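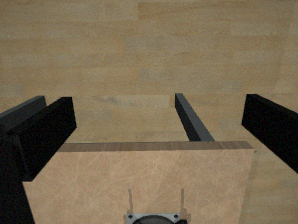

Dark bars on the plank surface, simulated view.

**6/2/26** – schedule model, airline capacity

Continued with the reduced timetable for Skemis. The input file from Wallach has 1,885 flights for the base plan. After I applied the winter cut, 972 are left, which is lower than I expected. I checked two routes by hand and both were correct, so the mistake is maybe in the codeshare flights. They are marked in a different column than in January and my script does not read it.

Ran the demand step again with the old quarantine rule switched off. It stopped after 11 passes. Load factors look reasonable on the short routes, but on the long ones the model still fills aircraft that the plan has already removed. Ayodele Haruna thinks the fleet table is read before the cut and not after it. I moved the line – no change yet, but I did not clear the stored results.

Asked Ciria for their slot list in the new format. The old one has airport codes with spaces at the end, and I lost most of the morning to this.

To do:

- read the second codeshare column
- clear stored results, run again with 500 random draws
- compare with the Siregar forecast, only the monthly totals
- ask Ayodele which fuel price we keep for spring

The run with the higher fuel price is saved in the shared folder. Please do not use it for the plots, the currency is wrong.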